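How do you teach a robot to put away socks?

For readers in grades 3 to 6. Words in CAPITALS are in the word box at the end.

Quick question first. When did you learn to pick up a sock?

You don't remember. Nobody sat you down and gave you a lesson. You were a baby, you grabbed stuff, you dropped it, you grabbed it again. Thousands of times probably. Then one day your hands just knew.

Robots don't get that. No baby years! So a robot has to learn some other way, and this page is about one of the ways people are trying right now. The project is called Flustix. It lives in a research room in Forkcombe and it is run by Mahtab Sadeghi and Kamran Bakhtiari. Funny name, yes. Mahtab picked it and she won't say why.

Why socks are hard

A brick is easy. A brick is the same shape every time you look at it.

A sock is never the same shape twice. Squash it, it's a lump. Drop it, it's a different lump. Pull one corner and the whole thing flops over. And a robot doesn't look at a lump and think "sock". It gets a picture, which is just a huge pile of numbers, and it has to work out from the numbers where to put its fingers. How wide to open. How hard to squeeze. When to let go.

You could try writing rules. Kamran did try, a few years back, at a different job. Rule one, find the edge of the sock. Rule two, grab the edge. But what if the edge is tucked under? New rule. What if there are two edges? Another rule. He got to 470 rules and then someone folded the sock a new way and the whole program got stuck.

"I went home early that day," he says.

Showing instead of telling

So Flustix does it differently. No rules. People SHOW the robot.

How it goes - a person takes a gripper in each hand. The grippers are like the ones a robot would have at the ends of its arms, two black fingers that open and close. The person does the job with them. Slowly, neatly, start to finish. There are cameras on the grippers, so the computer gets to see what the fingers see, and another camera looks down from higher up so it gets the whole table too.

One time through is called a DEMONSTRATION. Demo for short.

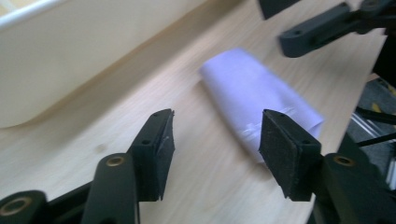
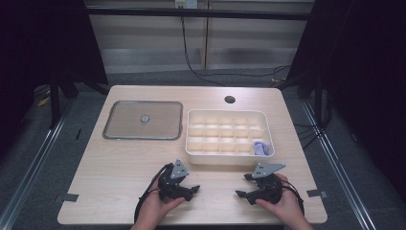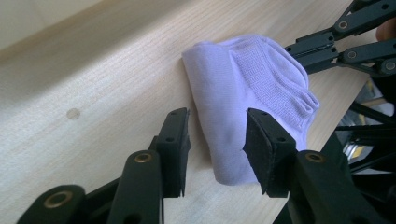

A demo needs a close-up view and a wide view, so the pictures come in both kinds.

Next, the computer part. All the demos go into a program that hunts for PATTERNS. When the picture looks like this, the person's hand moved like that. Over and over. At first its guesses are awful. It guesses, checks against what the person really did, and changes itself a tiny bit. Guess, check, change. That's called TRAINING and it can go on all night, nobody has to be there. Mahtab says the computers get warm and the room smells like a toaster.

This whole idea has a name - IMITATION LEARNING. Imitation means copying. You do it too, like when you copy how your cousin ties her shoes.

Why so many demos?

Let's say you only ever saw one dog and it was brown. Then somebody shows you a white one. Is it a dog? You might say no!

Same problem with the robot. If every demo starts with the sock in the same spot, the program can learn "go to that spot" and not "go to the sock". Then you move the sock a little and it pinches the air. So the team keeps changing things on purpose. New spot, new angle, new way of being scrunched up.

Flustix used 1295 demos for its first big test. It took most of May to collect them. People swapped over a lot because it makes your thumbs ache.

Did it work?

Kind of! Results time.

The team did the test with a robot called Rantala. They trained it once with only a small bunch of demos, and then again with all of them. The small bunch went badly. It found the sock fine but kept letting go too soon, so the sock ended up on the edge of the box or on the floor.

With all the demos it was much better. It still wasn't perfect. Fluffy socks were the worst, they stuck to the fingers. And one time it did a beautiful pick up, carried the sock over, and then carried it all the way back agian. The team watched that one almost 7 times. They still can't say for sure why it happened, and thats normal in research. You write it down and you test more.

Something to try at home

You need a sock, a box, and two pairs of kitchen tongs. Ask before you take the tongs.

1. Put the sock on a table, any old way.
2. One tongs in each hand. No fingers allowed on the sock!
3. Get it folded and in the box.
4. Do it 6 times. Start the sock in a new place each time.
5. Now try it with one eye closed.

Did you get quicker? Where did you look - at the sock or at the tongs? Did one hand do more work than the other? Write it down. Kamran did this with his niece and she beat him easily.

Word box

DEMONSTRATION - showing how a job is done, one time through.
IMITATION LEARNING - learning by copying.
PATTERN - something that happens the same way again and again.
TRAINING - when a program guesses, checks and changes, lots and lots of times.

Next page: how does a robot know when it has dropped something?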